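Tikon latch unit: parts gallery

Bench notes by Hina Jafri, 27 Feb 2018

The Tikon cabinet latch is being rebuilt with new actuators. Parts are kept in lined steel trays until they have been tested and logged.
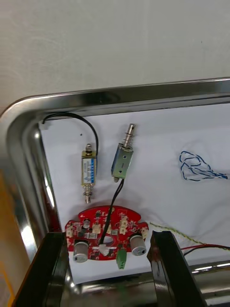 Each solenoid is cycled up to 2,000 times on the bench supply before it goes into a latch body. Coil resistance is taken cold and again at the end of the run. Units that drift are set aside and returned to Draketti.

Solenoids, push-pull type. One has a brass- or gold-toned frame with a white label, the other an open steel frame with two small holes in its face. Both have a coil spring on the plunger. The springs are not to be swapped between types.

Leads. Black on both, two-conductor on the steel-framed one. Leave at full length until the routing in the latch body is agreed with Ashok Joshi.

Board. Red, irregular outline, surface-mount parts. Clean with a dry brush only. Check the drive output before connecting a coil.

Tray lining. Plain white paper, replaced between batches.

Test results for batch 166 will be added in March. Queries about the latch body drawings go to Shahzad Niazi.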